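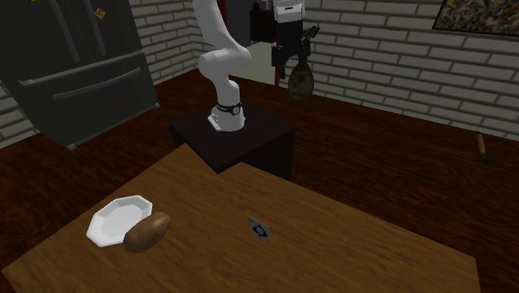
Render: Senyo Dogbe, Hakala kitchen set

29th June

Spent most of the day on the scene rules and got less done than I wanted. The draft is still called Skultthorpe house rules for simulated tasks, and I still don't like the name, but Urho has already put it in the folder under that title and people have started linking to it, so it stays.

Started with the potato task. The instruction line says "put the potato on the plate." In the Hakala kitchen the potato starts out against the rim of the plate, partly leaning on it, and overlapping the plate if you look from the front. It is resting on the table. Senyo's checker asks whether the two objects are touching and whether the potato is inside the outline of the plate by a certain amount. The first half of that is too loose. A potato that begins the episode next to the rim can meet it without the arm doing anything at all.

I wrote the rule this way:

The success check must come back false on the first step of every episode, for every starting position, and this must be tested before the scene is released.

Urho Savolainen wanted to ban starting positions where the object is near the goal. I argued against that for a while. Close starts are useful. A potato up against the rim is hard to pick up from the plate side, and real tables have things pushed together on them. If we ban those starts we end up with neat layouts where everything has its own clear space, and the scores look better than they should. We settled on keeping them and marking them with a tag, "near goal," so they can be reported separately. He is right that they shouldn't be mixed in silently with the others.

The new wording for "on": the object's weight is carried by the plate, it is not touching the table, and the gripper has let go. All of these have to hold for 2 seconds. Senyo asked what happens with a long potato that lies across the rim and still touches the wood at one end. Under the new wording that is a fail. He thought a person would call it half a success. Maybe, but I don't want half successes in this set. If somebody wants partial scores they can write a separate sheet for it, with its own name.

After lunch, the marker card. It's the small square one with the round arrow on it, lying flat on the table to the right of the potato. Three different documents say three different things about it. The Fustunus guide treats it as a fixed part of the table. Our old notes call it a prop. Senyo's config has it as a loose object with a mass, so in principle the arm can push it around. I don't mind which one we pick, but it has to be written down, and the same answer has to be used everywhere. If it is a reference for the camera then it must not move. If it can move then nothing should be using it as a reference after the episode starts.

Rule as of tonight: markers are fixed unless the task is about the marker. Contact with a marker is logged and does not end the episode. I would have liked to go stricter and end the episode on contact, but the card is flat and close to where the arm works, and a light brush against it isn't the kind of mistake this task is meant to measure.

Then the background. There's a refrigerator with magnets on it, a painting, brick walls, a lute hanging behind the arm under some black device, and a stick with a cord on the floor by the right wall. None of it has anything to do with potatoes. Urho's view is that background objects should come from a list we have approved, with names. Mine is that the list matters less than the collision settings. I went through the object sheet and found background items with collision on and others with it off, and no pattern to it that I could see. The person who set them up has moved to Tastitton, so I wrote to ask, though I don't expect much. For now:

Every object in a scene is listed in the sheet, including the ones no one is supposed to touch. Each has collision on or off stated in words. Blank is not allowed.

Blank has been our biggest source of trouble. A blank cell gets read as off by one loader and as on by the other. I counted the blanks across the full sheet because I wanted the figure for the review, and it is 68. Filled in a first batch this afternoon and will do the rest over the week. Dull work, but I had the radio on.

Seeds were a shorter talk. Everybody agrees that the seed must be saved with the result. What we hadn't agreed on was whether it also has to be saved with each render. Senyo posted a still last week and I couldn't rebuild it, and neither could he, and we lost most of a morning to that. It was 3106 in the end, found in a terminal he hadn't closed. So stills now get a seed and a scene version in the file properties. He grumbled and then wrote the script for it before going home, and it works on my machine.

One thing left open. In some camera positions the end of the arm is out of view, above the top of the picture, and you can't see any gripper. The draft says "the camera must show the task." Does that mean the objects, or the objects and the hand? For the starting view I think objects are enough. For judging a release by eye, no — whoever is doing the review needs to see the fingers open. I've put both versions in as rule 6 with a note in the margin, and Urho can choose.

He wants the whole draft by the first week of July. I told him yes. I still have to write the section on changing a rule after results have been published, and I've been putting it off. My feeling is that old results keep the old rule number and never get rescored quietly. That will annoy people who have charts already made.

Need to ask Senyo in the morning whether the plate is fixed to the table. I assumed it wasn't and never checked.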